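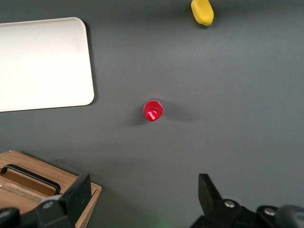

Does the robot know what it's picking up? A reader in the fourth grade wrote in to ask us that, and then she asked it again at the bottom of the page in bigger letters, so we could tell she really wanted an answer. It's such a good question that we're going to take our time with it.

The short answer is no, at least to begin with. You know what a sponge is because you've squeezed one, and probably dripped one on the floor, and maybe thrown one at your brother. A robot hasn't done any of that. When its camera looks down at a table, what it gets is a great big grid of tiny colored dots. Some are yellow, some are red, and an awful lot of them are gray, and somebody has to help it learn which dots belong together and make a thing.

At Osa, our after-school robot club, that somebody is us! Our robot arm is named Pal, and the project we've been working on since February is called Grolus. (It was a made-up word on a sign-up sheet, and it stuck.) The idea of Grolus is to teach Pal to pick up a small thing from a table and put it down in the right place, like a very slow and careful helper after snack time.

So how do you teach a robot to do that? Mostly by showing it, over and over. One of us guides the arm while the computer remembers every little move, along with what the camera saw at the time. We call each one of these a "try." A try might be moving the red thing onto the white tray, or putting the yellow sponge somewhere new. It doesn't take long, and then you set the table up again, a bit differently, and do another one.

We have 2467 tries saved so far. When the club began, we thought 72 would be plenty, and we even had a little party with crackers when we got there. Then we let Pal have a go all by itself, and it reached down very proudly and picked up some air, right next to where the red thing was. We did better after 900, but it still got mixed up if anyone opened the blinds, because sunshine changes the colors of the dots and makes the shadows move.

Shadows are sneaky, by the way. Put a cup on your kitchen table and turn on a lamp, and look at the dark patch beside it. You know you can't pick that patch up. Pal had to learn it, and the way it learned was by seeing lots of shadows in lots of different places.

Another tricky part is the fingers. Pal has only two of them, and they have to go down on either side of a thing before they squeeze. If you'd like to know what that's like, try this at home: make a pinching shape with your thumb and one finger, keep your wrist stiff, close one eye, and pick up a bottle cap. Now try it with a sponge. You'll find you squeeze them differently without even thinking about it, and all that not-thinking is what we're trying to put into numbers for Pal.

In the spring we're taking Grolus to the Pallier, where clubs bring their robots and give each one 3 turns at a table it hasn't seen before. We don't get to pick what's on the table, so we've been practicing with whatever we can find in the cupboards, and if you have any small, safe, interesting objects at home that you don't need anymore, we'd love to borrow them. Please put your name on the bottom.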